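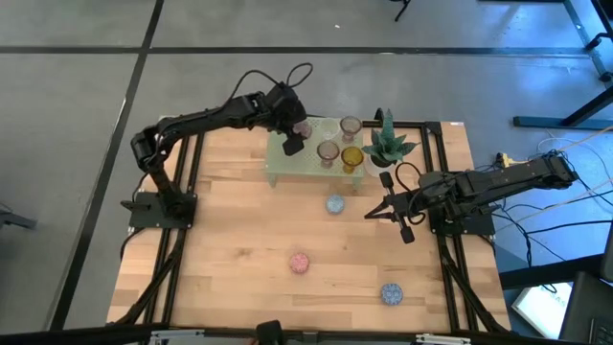

Restored Home-Front Drama "The Sallside Letters" to Return to Theaters

IRWOOD, September 26, 2023 – Foulkes Film Preservation today announced the completion of a new 4K restoration of "The Sallside Letters," the 1946 black-and-white drama produced by Rorndale Pictures. The restored version will open in 23 theaters in February, followed by a home video release.

The film follows a schoolteacher who takes over the post office in a small harbor town while its regular clerk is in the merchant marine. It has been out of circulation in its full-length form for decades. Television prints were shortened to fit a two-hour slot with commercials, and the removed material included most of the subplot concerning the undelivered mail.

Work was carried out at the Foulkes laboratory in Irwood over 485 working days. The original camera negative survives for all but 2 reels. The missing reels were replaced with footage from a fine-grain master positive held in the Rorndale vault. Both elements were scanned wet-gate at 4K resolution. Density and contrast were then matched shot by shot so that the change of source is not apparent in projection.

Technicians logged 229 splices requiring repair before scanning could begin. Digital cleanup was limited to dirt, vertical scratches, and frame instability. Original grain has been retained – no sharpening was applied – and optical dissolves were left as photographed, including the slightly softer image on either side of each one.

Sound was transferred from the variable-density optical track negative. Hiss and clicks were reduced, and the mono mix was kept. Dialogue in the ferry sequence remains low in level, consistent with the studio's surviving mixing notes.

The restoration will be supplied to theaters as a DCP in the original 1.37:1 aspect ratio. One new 35mm print has also been struck and will be available to venues equipped for archival projection. The home video edition will include the complete film, the theatrical trailer, and an illustrated booklet on the restoration. English subtitles for the deaf and hard of hearing are provided in all digital formats.

Booking requests should be sent to the Foulkes theatrical department in Irwood. Screeners and publicity stills are available to accredited press on request.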